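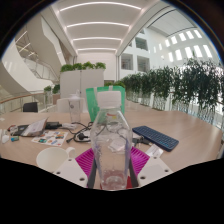
Can you train a robot arm on these demonstrations alone?

We wouldn't. 126 episodes of people grasping things on a cluttered table will get you a policy that looks good on our table, and we have seen it miss the bottle when the keyboard was moved.

Skevance Tabletop, data card

Contents: 126 demonstrations, recorded by hand with a two-finger gripper carrying its own fisheye camera. No arm was involved at any point. Two operators, Hok-lam Man and Cheuk-hei Peng, did all of it in July.

Task: close on the object, lift, set it down. Objects include a clear plastic water bottle and a white mug. The clear bottle is the hard one. You see the cables straight through it, and so does the network.

Known problems

- Hand-held demos let the operator cheat. A wrist does things a real arm at Larumlow can't reach. We dropped 7 episodes for this and probably should have dropped more.
- Pose comes from visual tracking. Glass railings and skylights don't help. Check the trajectories before you trust them.
- Cheuk-hei grips slower than Hok-lam. A model trained on both splits the difference badly.
- "Success" was marked by whoever held the gripper. Treat the label as an opinion.
- The lower part of every video is masked black. Don't crop it out unless you also change the camera calibration file.

What about remote control?

We tried it on the Chien arm and gave up by Friday. It was slow, and the demos were jerky. That doesn't prove the hand-held way is better, only that it was faster for us. The Brenance write-up claims the two kinds of data mix well. We could not reproduce that.

Splits

The test split uses the same table as the training split. Any score you get on it says very little about a new room. Please say so if you publish one.

Filed under: Datasets, Manipulation, Learning from Demonstration

This site uses cookies to remember your settings. Accept | Manage

Contact | © Skevance | Back to top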